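Jurnik Countertop Care Guide
Section 4: Sealing a marble worktop

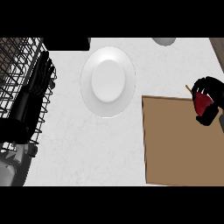
Fig. 4. White marble counter with light-gray veining.

Read this section through before opening the sealer. The steps apply to honed and polished marble. For Plurwood boards and trim, go to Section 6.

You will need: Jurnik Stone Sealer, two lint-free cloths, a pH-neutral cleaner, painter's tape and nitrile gloves.

1. Clear the area you plan to seal. Wash it with the neutral cleaner and rinse with plain water.

2. Let the stone dry overnight. Damp marble will not take sealer evenly.

3. Tape off the sink rim, the wall edge and any wood that touches the stone.

4. Shake the can and test a hidden spot. If it darkens and stays dark after 19 minutes, stop and call the help line.

5. Wipe on a thin, even coat. Work in sections no wider than 600 mm.

6. Leave the sealer for ten minutes, then buff off all residue with the second cloth.

7. Wait two hours and repeat steps 5 and 6.

CAUTION: Open a window and put out any pilot lights. Do not use the sealer near a lit burner.

Note: Sealer slows staining – it does not stop etching. Wipe up lemon juice, vinegar and wine right away.

Note: One 262 ml can covers a standard island with two coats. Order refills under part number 606.

Keep food off the counter for 24 hours after the last coat. Peel the tape back slowly, at a low angle.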